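The gray bin has earned its spot

If you stopped by the Veltbridge room in October, you'll remember what the table looked like. Parts on top of parts, somebody's gloves, a coffee ring, and a very sad cardboard box doing the work of a storage system. Well, we have a proper bin now, and I am far too happy about it!
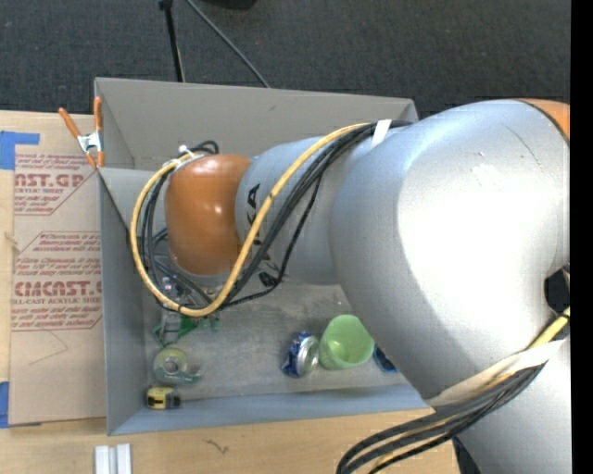 Photo: Atesthorpe Workshop News

I went back and forth on this for weeks (my family can confirm). The Damard catalog had a lovely set of stacking trays, but the set was 1,499 and I nearly choked on my sandwich. So we kept it simple - one open gray bin with flat, tall walls, sitting right on the light wooden table. Small pieces used to skate off the edge and vanish into that dark speckled carpet, and if you have ever crawled around looking for a washer on charcoal carpet, you know how that afternoon goes.

A few things I've picked up so far. Leave the top open. I tried a lid for 2 days and all it did was collect stuff on top of itself. Gray is a good color, too - orange and yellow bits show up nicely against it, though silver ones can still hide from you in the shadowy end. And please don't fill it to the brim. I stop when I can't see the bottom anymore, then I sort.

Sorting happens at 9 in the morning, before the kettle has even boiled, and I put the radio on and rather enjoy it. Last time I pulled out 70 cable ties, most of them perfectly good, plus the tape measure we all swore had gone to Agudelo with the old shelving.

I'd like a second bin for the other end of the room, same size if we can find it. If you have one sitting in your garage, bring it over and I'll trade you a jar of plum jam.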